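Módulo Pundement, unidad 8
Reparto de piezas ligeras entre recipientes transparentes

Material por puesto: mesa de madera despejada por delante, dos recipientes de plástico transparente, piezas arrugadas de color claro. Lote total del curso: 1,000 piezas; máximo por puesto: 200.

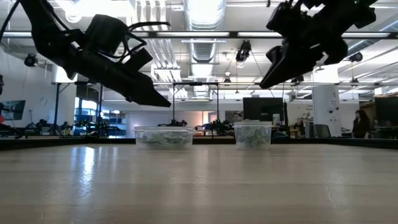
Los dos recipientes, con piezas en ambos.

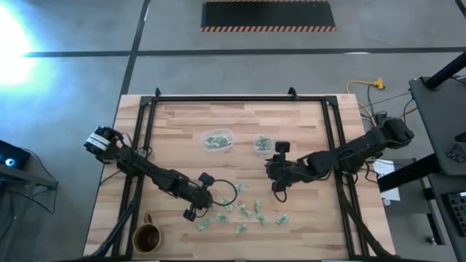
Su-chen Lo objeta que el volumen aparente no sirve como medida: una pieza arrugada ocupa más o menos según se apriete, y propone registrar solo la masa. Se admite la objeción para el ejercicio 2.

Ejercicio 1. Repartir 157 piezas sin superar el borde. Anotar la altura del montón en cada recipiente.
Ejercicio 2. Repetir por masa.
Entrega: 24 de octubre.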